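Writing the rules before the cell runs

Published February 24, 2026

Ketis takes in used office computers and pulls them apart for parts. Its line lead has spent two years writing the house rules for the robot cells, and the shop at Brarkano now works from the third version. We talked at a bench between shifts.

The first version ran to 3 pages and was mostly about people. "It said where to stand and when to hit the stop," the lead told me. "All good. It said very little about the parts, and the parts are where we were losing money."

The rule that gets quoted most on the floor is the one on processor sockets. Once the retention frame is up and the chip is out, no tool passes over the bare pins unless the job sheet calls for it. "You bend one pin and the board is scrap. So the arm goes around. It costs us a little time on every unit and I'm fine with that."

Every removed part also needs a named place to go. Loose parts on the table are a stop condition, the same as an open guard. The trays are printed in-house, and the shop in Porkska uses the same files. A change to a tray gets a new number. The current one is 2109, which replaced 1684 last May after a rail turned out too short.

I asked about grip force. "We set a limit for each part and write it down. Plastic caddies have one number, a heatsink has another. What I don't allow is someone raising the limit at the cell to get through a bad unit. They stop, they tag it, and it goes to hand work."

Power supplies are never opened, by people or by robots. They come out whole, with the label readable, or they stay in.

The Bárány project, a shared rulebook for small repair shops, has asked Ketis for its text. The lead is willing but wants the test section fixed first. It asks for 2000 clean cycles before a new motion is approved, and it doesn't define clean. "Does a retry count? Right now it depends on who's filling in the form. I'd like that settled before anybody else copies it."

A fourth version is being drafted, with a longer part on cables.

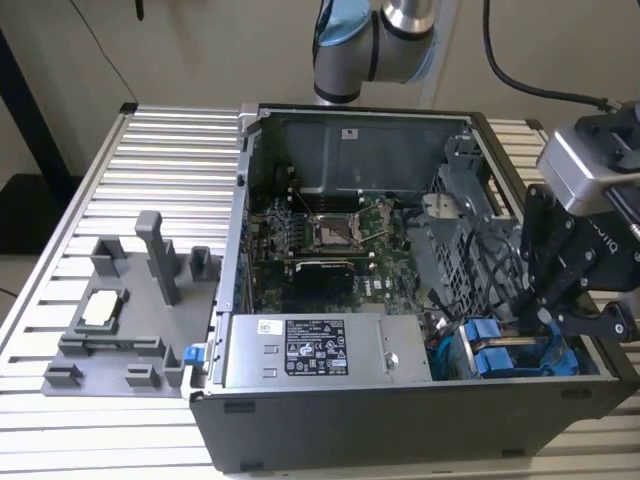
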